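Bauklötze aus Holz und ihre Unterlage pflegen

Farbige Klötze nur mit einem feuchten Tuch abwischen, nie ins Wasser legen. Ein Spritzer Spülmittel auf 2 Liter Wasser genügt. Danach rund 3 Stunden an der Luft trocknen lassen — nicht auf der Heizung.

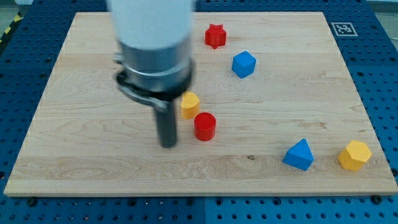

Farbige Klötze auf hellem Holzbrett mit sichtbarer Maserung.

Verleimte Bretter immer von beiden Seiten abwischen, sonst können sie sich verziehen. Raue Kanten mit 80er Papier brechen, dann feiner nachschleifen. Zum Schluss dünn ölen und den Überschuss nach 13 Minuten abnehmen.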